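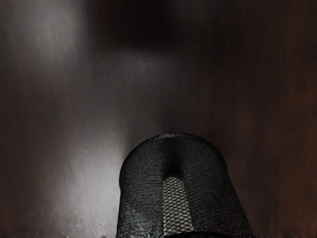
Talks > Kitchen practice > Braising and stock

Speaker notes: Holding temperature in large-batch bean cookery
Agustina Gallardo, Divia test kitchen

Slide 1. Title
Give name and kitchen. Questions at the end, apart from points of fact.

Slide 2. Scope
Dried beans only. Tinned beans are already cooked and behave differently in the pot. All work was done on white beans and black beans from one supplier, Orellana, same crop year. Red kidney beans were left out of the low-temperature work on safety grounds. They must be boiled hard before any slow cooking. Say this twice.

Slide 3. The complaint
Canteen cooks report split skins on the outside of the batch and hard centres at the bottom. Usual response is to cook longer. The skins get worse and the centres catch up late. Describe the Vustside kitchen: one tall pot, one burner, lid on, no stirring after the first boil.

Slide 4. Soaking
Batch size 2000 g dry weight. Soak overnight in cold water with salt, in the fridge. Drain, rinse, start again in fresh water. Salt in the soak softens the skin. Someone will say that salt toughens beans. In our batches it did not. Acid does slow softening, so tomatoes and vinegar go in after the beans are tender.

Slide 5. Pot shape
Tall pot against wide pot, same water, same beans. In the tall pot the lower layer is packed by the weight above it and water moves through it slowly. In the wide pot the layer is shallow and heats evenly. If the kitchen has only tall pots, split the batch into 2. Pause here. People tend to copy this slide down.

Slide 6. Holding
Bring to a full boil for ten minutes. Then lower until the surface barely moves. Check with a probe at the bottom and again near the top. A vigorous boil knocks the beans against each other and the skins go first.
Lid slightly open. A closed lid brings the pot back to the boil within minutes on most gas rings.

Slide 7. Testing for doneness
Take five beans from different depths. Press each against the roof of the mouth. All five must crush with no grain in the middle. One hard bean means the pot goes on. Do not test from the top only.

Slide 8. Cooling
This is where most of the cooking time saved gets lost. Beans left in a deep pot stay warm for hours. The night shift at Skevora logged a pot still warm at 2330 that had come off the heat before supper service. Move to shallow trays with enough liquid to cover, and put the trays in the blast chiller. Keep back 200 ml of cooking liquid per tray for reheating.

Slide 9. Limits
Old beans were not tested. Hard water was not tested properly; Akosua Sulemana has the figures from the second kitchen and will take questions on it. No pressure cooking.

Slide 10. Handout
Soak ratio, holding procedure and cooling sheet on one side of A4. Copies by the door. Leave this slide up during questions.

Filed under: Pulses, Batch cooking, Talks and slides

We use cookies to remember your settings and count visits. Accept all | Manage choices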